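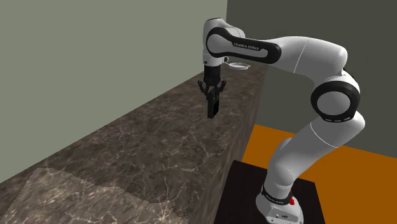
The lab manager at Ivier had a budget line for two robot arms before she had decided what they would do. Her company makes small kitchen appliances, and the test group wanted a machine that could load and unload them all day.

"The money was approved in November and had to be committed by spring," she said. "That's a bad way to shop, but it's how our year works."

She asked for quotes from two integrators, Nolance and Brulteck. Nolance came back first, with a price for two arms, two grippers, mounts, and installation. Brulteck wanted to talk about simulation before it would quote anything, and that cost her 11 weeks.

"I was annoyed," she said. "I had a form to fill in and they were sending me questions about counter height."

The questions turned out to matter. Her team built the test kitchen in software, with the counters at their real height and the arm on a fixed platform beside them, and ran the simplest jobs on the list. Most involved reaching for a bowl or a cup and putting it down somewhere else. Of the 22 tasks the test group had asked for, 11 could be done by one arm in one position. Several others needed the arm moved. The rest involved lids and cords, and she took those out of the first year's plan.

"We were going to buy two arms and stand them side by side," she said. "In the model they spent a lot of time waiting for each other. So we bought one, and put part of the difference into a second mounting position."

She is careful about what the simulation told her. It was good on reach and on where the elbow would end up. It was less useful on grip. Her technicians did not trust it on anything slippery, and she kept money back for spare fingers and for a few weeks of trial and error once the hardware was in.

The arm itself was the easy part of the budget. The items she had missed in her first draft were a new electrical circuit, a safety review, a workstation with a decent graphics card, and training for the people on the late shift. She also underestimated shipping. The service contract took the longest to settle, and she ended up with a shorter one than the vendor wanted.

"Ask what happens in year two," she said. "Who comes out, how fast, and what it costs if it's your fault."

She now keeps a spreadsheet, which the group calls the Tripathi sheet after the project's internal name. Every request for automation goes into it with the hours it would save, the floor space it needs, and whether anyone has tried it in the model. Requests with that last column blank don't go to finance.

The second arm is still in the plan for next year. She has asked both integrators to quote again, and this time she sent them the model along with the request.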